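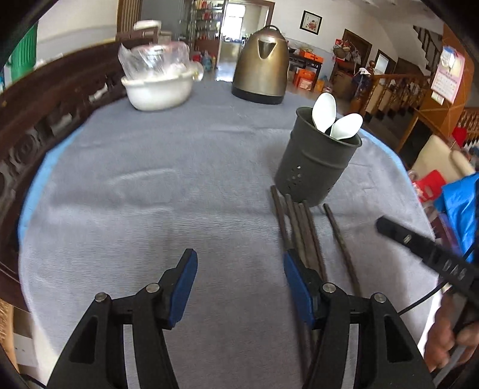

Gray cloth on a round table. Creases like the long one across the middle are the main complaint in the rental trade.

The Cloth Under the Dinner

The dryers at Žukauskas Linen start before it is light, and by the time the coffee is made the front room is warm enough to work in a T-shirt. In winter this is a good thing. In May, when the wedding orders begin to stack up, the doors to the loading dock stay open all morning and the people at the folding tables take turns standing near them.

Žukauskas rents tablecloths. It also rents napkins, aprons and chair covers, but tablecloths pay the bills. The company has been in the same brick building on the east side of Toton for 60 years, and most people in town have eaten off something that was washed there, at a wedding or a funeral lunch or a school fundraiser.

Darius Kivi runs the place now. He started as a driver, moved to the wash floor when his back gave out, and bought the business from the last of the Žukauskas family when she retired. He kept the name on the trucks. "It was already painted," he said. "And people can't spell it but they know what it looks like."

The work is simple to describe. Cloths come back in canvas bags, usually the morning after an event. They are shaken out, sorted by color and by how bad they are, washed, dried partway, and fed through a flatwork ironer, a machine with heated rollers wide enough to take a banquet cloth. Then they are folded, checked and shelved. A cloth that comes back clean still goes through all of it.

Shaking out is the job new hires get first. Forks turn up, and place cards, and a lot of candle wax. There is a shelf by the office door for lost things, and customers are given 3 weeks to call about them. Earrings get claimed. Reading glasses hardly ever do.

Wax is scraped off cold and then pressed out under paper. Red wine is easier than most people think if the cloth comes back quickly. The stain Kivi dislikes most is turmeric, followed by the grease from a chafing dish, which can look gone in the wash and then show up yellow after the heat of the ironer. Cloths that can't be saved as tablecloths are cut down into napkins. Napkins that can't be saved go in a bin for rags, and a body shop down the street takes the bin.

What customers notice, though, is the fold. A tablecloth has to be folded to fit on a shelf and in a truck, and every fold leaves a line. Hotels with their own laundry can roll their cloths on tubes or hang them. A rental company mostly can't. So the cloth arrives at the hall with a grid of creases in it, and somebody setting up the room has to decide if they can live with them.

Some caterers bring a steamer. Others mist the cloth with a spray bottle, pull the hem tight and let it dry on the table. Kivi tells people to unfold everything the night before if they can get into the room, and to keep the cloths out of the trunk of a car, where they pick up a second set of wrinkles on top of the first. He has had brides' mothers call him at home about it.

Fabric makes the biggest difference. Cotton feels best and creases worst. Linen is beautiful, and costs too much to send out to a room full of gravy. Polyester took over the trade because it holds its color, dries fast and comes off the rollers nearly flat. Its weak point is the napkin, which tends to push a spill around the table instead of soaking it up. Most of the shelves at Žukauskas are polyester or a blend, and the cotton is kept on its own rack at the back for customers who ask.

Last year the company tried a textured cloth sold under the name Parkora. The idea was that a surface with some pattern to it would hide the fold lines. Kivi bought 16 of them as a test and sent them out with regular orders. The lines did show less. But crumbs caught in the texture, and the cloths had to be shaken harder and sometimes washed twice. He still has them. They go out to cocktail parties, where there are fewer crumbs.

Color has changed as well. White used to be nearly the whole business, with some burgundy and forest green in December. Then came ivory, and after that the customers wanted gray. Gray is now the color people pick when they can't agree on one. It works with almost any flowers, it doesn't look like a hotel, and it forgives a small stain better than white does. The drawback is matching. Grays from different batches drift toward blue or brown as they are washed, and when 2 of them end up next to each other under bright lights the difference is plain. The sorting table at Žukauskas has a strip of good daylight bulbs above it for that reason, and the gray cloths have a colored thread in the hem to show which batch they belong to.

The restaurant side of the business has shrunk. When Kivi was driving, his route had a stop on nearly every block downtown. Many of those dining rooms have bare tabletops now, which suits the owners, who save on the laundry bill, and suits diners who find a white cloth a little stiff. It is harder on the ears. Cloth with a pad under it takes a lot of the clatter out of a room, and a few places have brought tablecloths back after complaints about noise.

The Furkell, the old hotel across from the train station, never gave them up. Its dining room still gets a delivery every morning before breakfast, cotton only, with a felt pad under each cloth that is replaced when it goes thin. The dining room staff check the hang of each cloth by eye and tug it around until the drop looks even. On a round table that takes some patience, because there is no corner to start from.

Kivi eats there a few times a year. At home he has a wooden table and uses place mats. His wife bought a tablecloth once, a cotton one with lemons on it, and it is in a drawer in the hallway. She asked him to iron it before Easter and he took it to work.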